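2025-01-17
By the Markach newsletter desk
Print this page | E-mail this page

I went over to Zondisent thinking I'd get a dry talk about paperwork. I came away with four pages of notes and a new respect for the word "reset."

The person I met there keeps the house rules for hand-held gripper work, the kind where people carry the tool around and record everyday tasks for robots to learn from. She asked me to leave her name out — "put the rules in, leave me out" — so that's how we'll do it. The rule book is called Gruvow, and it runs to 32 pages. I asked if anyone reads all of it.

"They read the first two," she said, laughing. "So I moved everything important to the first two!"

What's on them? Mostly things to do before anyone picks up a tool. Check the screws on the body. Check that both fingers close evenly. Wipe the lens. Then look at the surface you'll be working on and write down what kind of place it is, in plain words, before you touch anything.

I wondered whether people tidy up first. (I would!) She shook her head at me.

"That was our biggest fight. Half the team wanted clean tables, with one cup and one block. But a robot that has only met clean tables is no use at a real desk. So the rule now is that you take off anything private or sharp enough to worry about, and the rest stays where it is."

Private things get a whole section of their own. Mail, badges, screens, family photos, anything with a home address on it. Last year they went back through 922 recordings and pulled every one where a name could be read. It took weeks, and she still sounds tired when she talks about it.

Scissors came up too, and I hadn't expected to spend so long on scissors. Gruvow lets you record with them, blades closed, but you never pass them toward another person with the tool. "We say point them at the desk. It's what you'd tell a kid."

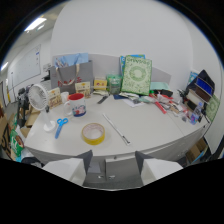

Issue 7, page 14

A desk with scissors, a roll of yellow tape and a thin ruler near the front is what she calls a fair test. The tape is easy to talk about, she told me, and the ruler is the one people get wrong. A long, flat thing lying on a hard top tempts you to press down and scrape, and the rule says to stop after two tries and log it as a miss.

"Log the misses," she said, and then said it again. Of 700 sessions in the last round, 683 were kept, and plenty of those have a fumble in them. The others were dropped over consent forms — a missing signature, mostly.

I asked about drinks. Open cups go off the desk if they're full, and bottles need their caps on. She'd like Daher, the partner site, to take up the same wording by the end of January, but they're still arguing over whether tea counts as a hazard. She thinks it does. I had mine in my hand at the time, so I put it down on the windowsill and we went on to battery storage.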